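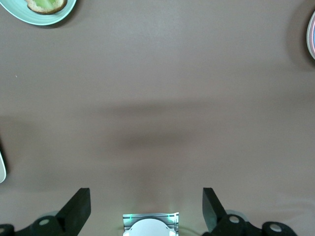 Lunch at the Holberg open day

The invitation said 27th March, lunch included, and I am not made of stone.

Otitz, who run the place, open their doors once a year and let 68 of us shuffle through in paper hats. Darius Coman led our group and answered every question, including my one about parking, with great patience.

Then the food. Mine was next to a mint-coloured plate with something on it that had a brown crust and a pale green middle. Bread or pastry? Kiwi or cucumber? We had 3 opinions and no card to settle it. The other plate within reach had pink and light blue inside its rim, and I liked it more than most of the tour.

The tabletop was a brownish mauve, a colour my aunt once painted a hallway and regretted by December.

Coach back at four, with a leaflet.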